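Home | Talks | Visits | Notes archive | Contact
Search this site Search Go
Print this page | E-mail this page

Open day talk, Stota building: "Please press the buttons"
Speaker notes, second version
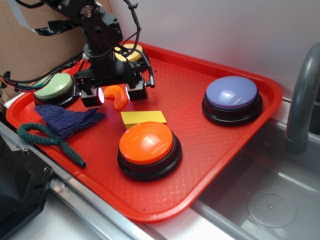 Imad Rawashdeh wrote back after reading the first version of these notes to say that visitors don't come to an open day for a lecture, they come to see whether the robot drops something, and could I get to the arm before they start looking for the biscuits. Fair. I have moved the history of the project to the end, where it can be cut.

OPENING (stand to the left, don't lean on the sink)

Good morning. Thank you for finding the kitchen. The signs say Demonstration Suite. It's the kitchen.

Pause. If they laugh, carry on. If they don't, carry on slightly faster.

You have a red tray in front of you, with four big buttons on it and a few odds and ends. You have an arm with two fingers. Over the next half hour the one will try to deal with the other, and I'll talk through the gaps. There will be gaps.

WHY A TRAY

Say: at Olavden they showed us a robot hall with a viewing gallery and its own lighting. We were given lanyards. The robot picked up 100 identical grey blocks and put down 100 identical grey blocks, and we clapped.

Then someone from our party asked if it could pick up a sock. There was a short silence and we were taken to lunch.

So our tray has things on it that don't match. The cloth is the hard one. A block has the decency to stay the same shape when you touch it. Cloth doesn't, and the rope is worse, as anyone who has packed away a washing line will know. The little orange slice is there to be easy, and I'd ask you not to say so in front of Randa, who spent most of June on it.

(Randa Rizk is at the keyboard. Wave at her. She has said she won't wave back.)

THE BUTTONS

Different colours, so we can say "the yellow one" and all mean the same button. Pressing sounds simple. Too gentle and you have only stroked it. Too firm and you are pushing the tray along the worktop.

Ask for a hand up: who has pressed a lift button twice, knowing full well it was lit? Wait for hands. The arm does this too. We call it a fault when the arm does it.

LIVE PART

Let Randa start the run. Do NOT talk over the first attempt. Last time I was explaining how reliable it was.

Fill-ins, if it is thinking:
- The Maes visitors asked whether it could make tea. It can't.
- The Grondari visitors asked whether it could be made to look friendlier. We discussed eyes. We stopped discussing eyes.
- It has made 4,000 attempts so far. Somebody will ask how many worked. Say "a growing share" and look at Randa.

If it misses: say "and again", brightly. Twice at most. After that go to questions.

If it works first time: don't look surprised. This was mentioned in the feedback.

QUESTIONS I KNOW ARE COMING

Will it take my job? Ask what the job is. If it's pressing four buttons on a tray, we should have a chat afterwards.

Why is it so slow? We can run it faster. We did so once, with the lid of the sugar tin, and it's now kept at a speed where a person can reach the stop switch without spilling a drink.

Can my daughter have a go? Yes, with Randa, after the second session. One child at a time, sleeves rolled up, cables left alone.

CLOSE

The whole thing must be under 90 minutes, with the tour. Point to the door. The other door. Coats are in the Stota office.

History of the project: cut unless the coach is late.

Print this page | E-mail this page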